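Folding on the bed vs. folding on a table: does it really make a difference?
Laundry & Linens
Started 14/12/2019
23 comments · 6 shares

plainhems
I keep reading that you should never fold laundry on a bed. Too soft, the folds come out crooked, you wrinkle the sheet under it, and so on. The latest was a leaflet that came in the box with my Cedard folding board, which claims a hard surface cuts folding time in half. Half of what? It doesn't say who folded or what they folded. I have folded on the bed my whole adult life and my shirts look like shirts. Is there anything to this or is it just a way to sell boards?

tubsocks_ii
It's a way to sell boards. I had the Cedard for a year and used it maybe four times. It lives behind the dryer now.

northfacingroom
I'll be the one to disagree. I moved to a table in August after years on the bed and there IS a difference, mostly with anything thin. On a mattress your hands push down and the fabric dips with them, so when you go to smooth it out you're smoothing it into a hole. Towels don't care. Dress shirts do.

plainhems
Okay, but is that the surface or is it that you started paying attention when you moved? I'd fold better too if I'd just cleared off a table to do it.

northfacingroom
Could be some of both. I still wouldn't go back.

grayquilt
My problem with the bed is the bed. I have to make it first or everything I fold picks up the mess underneath, and I don't make it first. I had the Estia sheets because the package said they stay smooth. They do not stay smooth. One afternoon of folding and they look slept in.

tubsocks_ii
No sheet stays smooth. "Stays smooth" on a package means smooth in the package.

grayquilt
I paid 100 for the set at Nakard, so I was hoping for a little more than that.

lowshelf
Bed folder, and I don't see the big deal. Pale sheet, wrinkles and all, one blue thing to fold, phone lying over by the headboard where it always ends up.

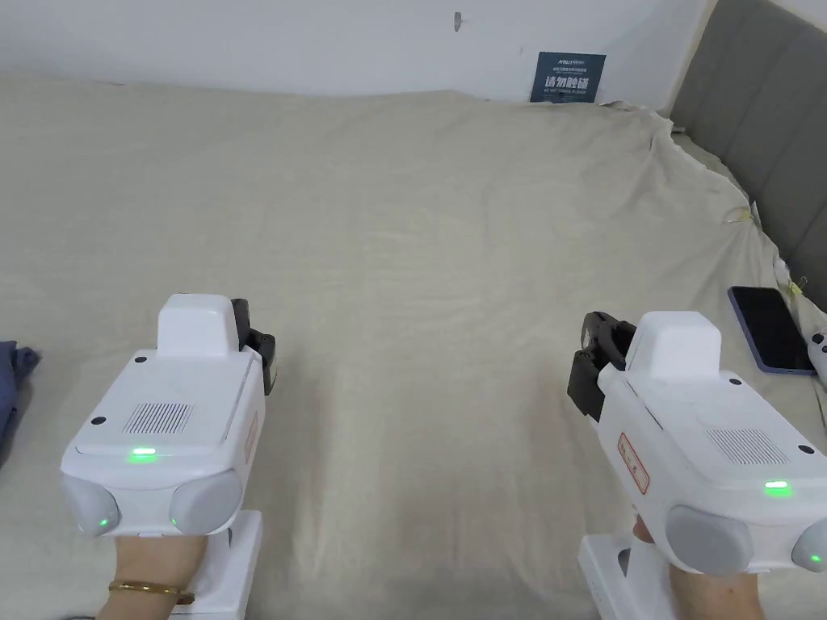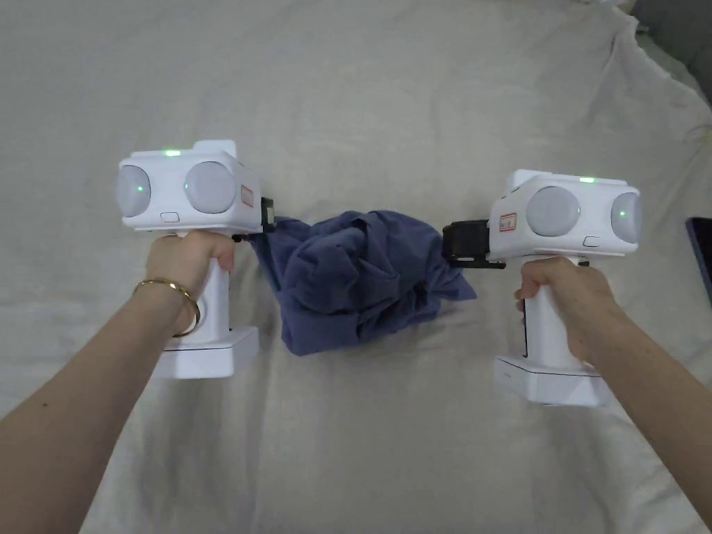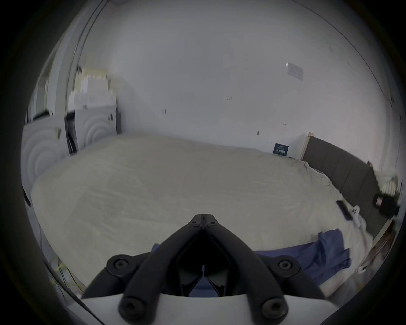
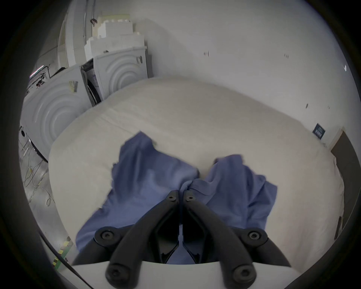 The bed is at a decent height for me and there's room to spread things out, which I can't say for any table I own. I don't pull the sheet tight before I start. I have tried it both ways and I can't tell the folded stuff apart afterward. What I do notice is that the pile leans if I stack it on the bed, so the pile goes on a chair.

northfacingroom
The leaning pile is sort of my point though. If the surface makes the stack lean, why wouldn't it do something to the fold?

lowshelf
A stack is tall and a fold is flat. I don't think it's the same thing at all.

plainhems
I'm with lowshelf. A shirt weighs nothing. It isn't going to dent a mattress.

northfacingroom
The shirt isn't, your hands are. I said that already.

plainhems
Fair, you did.

wringer77
Came here to say that none of this matters if the clothes sat in the dryer for two hours first. Take them out warm, shake them once, fold them on whatever you want. I've used the bed, the couch, the lid of the washer and my own knees. Also please don't buy the Sani smoothing spray that always gets recommended in these threads. It smells like a dentist's office and I had to rewash a whole load of pillowcases.

grayquilt
I like the Sani spray! Only on the sheets though, never on clothes. A light mist, pull the corners, leave it alone for ten minutes. It helps.

wringer77
Does it help more than water in a spray bottle? Because I tried that next and couldn't see any difference. The bottle says good for 400 uses, too. Mine was empty by spring.

grayquilt
I haven't tried plain water. I guess I should before I argue with you.

tubsocks_ii
400 uses of what size? That's the same kind of number as the folding board cutting your time in half.

oddpillowcase
Has anyone mentioned backs? I'm tall and a bed is way too low for me. Half an hour bent over it and I'm done for the evening. I fold on the kitchen counter, and the quality of the fold has nothing to do with it. If you're short or you kneel, fine, use the bed.

lowshelf
That one I'll give you. I sit down for the long loads.

northfacingroom
Agree on backs. It should be the first thing anyone says about this, ahead of wrinkles.

plainhems
So far I have: table people say thin shirts come out better, bed people say they can't tell, and tall people hurt. I did a dumb test tonight in the meantime. Same white cotton shirt, folded on the bed, left under a book for an hour, then shaken out, and again on the kitchen table. The sleeve crease was a bit sharper off the table. The body looked the same to me. It was one shirt, and I knew which was which, so I wouldn't trust it.

northfacingroom
I'll take the sleeve.

wringer77
What book?

plainhems
A cookbook, 1000 pages, it's the heaviest one I have. Same book both times.

wringer77
Then the book did most of the ironing. Try it without.

tubsocks_ii
And try it with something that isn't cotton. Cotton will crease if you look at it.

plainhems
Will do it with the polyester work shirts once they're washed. Not going to touch the Cedard board for this, I already know how I feel about the leaflet. If anyone wants mine it's yours for the postage.

oddpillowcase
Is it the long one or the square one? If it's the long one I might take it, my counter has a seam down the middle that drives me nuts.

plainhems
Long one. Sending you a message.

Share this thread · 6 shares · 23 comments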